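**Ticket 117: Shared calendar shows bookings one hour off, and some of them twice**

Status: resolved, keeping it open until the end of April just in case
Affects: front desk computer, the hallway tablet, both office laptops
Software: Itomo (booking calendar), Treltitz (the sync add-on that copies bookings to people's own calendars)

---

**First report**

Good morning, and sorry in advance for the length of this one. I wanted to get everything down while it was fresh, and I know from past tickets that the little detail I leave out is always the one you end up asking me for.

The room calendar has gone strange on us. When I came in and opened Itomo at the front desk, the Brenwood room had a booking at 10:00, as expected. On the hallway tablet the same booking was at 11:00. On my laptop it was there at both times, with the same title and the same notes, one sitting right under the other like a pair of socks. I deleted the 11:00 copy, felt pleased with myself, went to make tea, and when I got back it had returned.

It seems to be only repeating bookings. One-time bookings look fine everywhere I've checked. I haven't changed any settings that I know of, though I did accept an update to Treltitz when it popped up, and I clicked through it faster than I should have.

Things I have already tried:

- Signing out and back in (no change)
- Restarting the tablet (no change, but it did take forever)
- Deleting the extra copy from my laptop (comes back in a few minutes)
- Deleting the extra copy from the front desk (there's no extra copy there to delete!)

Could somebody please take a look before lunch? We have people coming in for the Fraser room and I'd love for them not to find another group already in the chairs.

**Reply from support**

Thank you so much for writing this up so carefully, it really does save time. First, please stop deleting the copies for now, tempting as it is. If the add-on thinks you've deleted a real booking it may try to remove it for everyone, and then we'd be having a much sadder conversation.

Could you check these for me when you have a minute?

1. In Itomo, open Settings, then Region, and tell me which time zone is listed.
2. In Treltitz, open Preferences, then Connected Calendars, and tell me how many lines you see there.
3. On the tablet, look at the clock in the corner. Is the clock itself right, or is it off by an hour too?

For this morning, treat the front desk screen as the correct one. Itomo keeps the master list, and the front desk reads straight from it without going through the add-on. If you can print today's page and tape it to the Fraser room door, that should keep the peace until we've sorted it.

**Update from the front desk**

Printed and taped, and the Fraser people went in at their proper time without any fuss. Phew.

Now for your questions. Itomo has the right time zone, and it's the same one we've always had. The tablet clock is also right, which surprised me, as I was sure that was going to be the culprit. But in Treltitz there are 2 lines under Connected Calendars, and they have the very same name! One has a green dot next to it and the other has a gray dot. I don't remember ever seeing more than one line in there, but to be fair I don't go in there for fun.

When I click on the gray one it opens a little box with its own time zone setting, and that one says "Default." The green one has our real time zone written out in full.
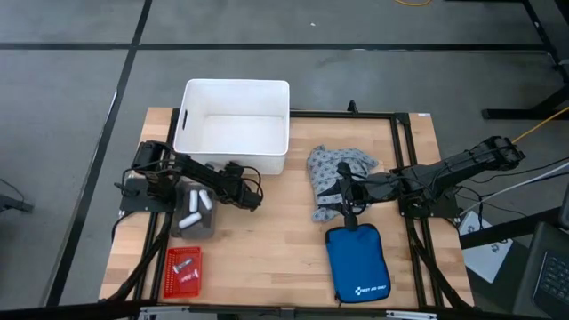

I haven't touched either of them. I did take a picture of the settings box with my phone and I'll bring it by your desk, because attaching it to the ticket gave me an error about the file size. (Separate problem! I'll open another ticket for it, I promise, once this one has calmed down.)

**Reply from support**

Lovely, that's exactly what I was hoping to find. What I believe has happened is that the update made a fresh connection to the calendar and left the old one in place. So the add-on is reading the same list twice. The old connection lost its time zone along the way and fell back to "Default," and that puts it an hour away from us for anything that repeats. One-time bookings store their time in a different way, so both connections agree about them and you only see one.

It also explains your returning 11:00 booking. You removed it from the laptop, the old connection noticed it was missing at the next sync, and it very kindly put it back for you.

Please do these in order, and take your time with it:

1. In Itomo, go to File, then Export, and save a copy of the whole calendar to the shared drive. We hopefully won't need it.
2. Close Treltitz on both laptops. Use Quit from the menu, as the X in the corner only hides it.
3. On your laptop only, open Treltitz again and select the line with the gray dot.
4. Choose Disconnect. It will ask whether to keep or remove copied events. Choose **Remove copied events**.
5. Leave it alone until the small spinning circle stops. Don't close the lid.
6. Check a repeating booking you know well and tell me what you see.

If at any point it warns you about removing events from the *master* calendar, press Cancel and come find me.

**Update from the front desk**

Well, step 1 went smoothly, and the export is in the shared drive under "calendar backup please don't move." Step 2 was also fine, although the other laptop had Treltitz hidden behind the X exactly as you described, and I would never have thought to look.

Step 4 gave me a scare. It said there were more than 2,000 copied events to remove and asked if I was sure. I was not sure! I sat there for a good while with my finger over the trackpad. But it said "copied" and didn't say "master" anywhere, and I read it through several times, so I pressed Continue.

The circle went around for most of my lunch. When it stopped, the Brenwood booking was at 10:00 and there was just the one of it. I scrolled ahead a few weeks and everything looks the way it should.

The hallway tablet still shows 11:00, I'm sorry to say.

**Reply from support**

You did everything perfectly, and I'm sorry about the scare. That number includes every repeat of every weekly booking, going years into the future, so it always looks more alarming than it is.

The tablet keeps its own saved list and only throws it out overnight. To hurry it along, tap the menu in the top corner, pick Display Options, and press Clear Saved Schedule. The screen will go blank and then fill back in. If it stays blank for more than a few minutes, turn the Wi-Fi off and on again from the same menu.

Then please do steps 3 through 5 on the second laptop. It may have its own gray line.

**Update from the front desk**

The tablet is fixed! It went blank, I had a small moment of panic, and then it all came back at the right times. The second laptop did have a gray line of its own, and it's gone now too. That one was much quicker.

I made a test booking that repeats weekly, checked it on all four screens, and it matched on every one. I've deleted the test and it has stayed deleted, which I can't tell you how happy I am about.

**Closing notes from support**

Cause: Treltitz update left a second connection with no time zone set. Fixed by disconnecting the old one on each laptop and clearing the saved schedule on the tablet.

Please hang on to the export until the end of the month. If the gray dot comes back after the next update, reply to this ticket so we have the whole story in one place. And do send over that file size error whenever you get to it, I'd like to see what it says.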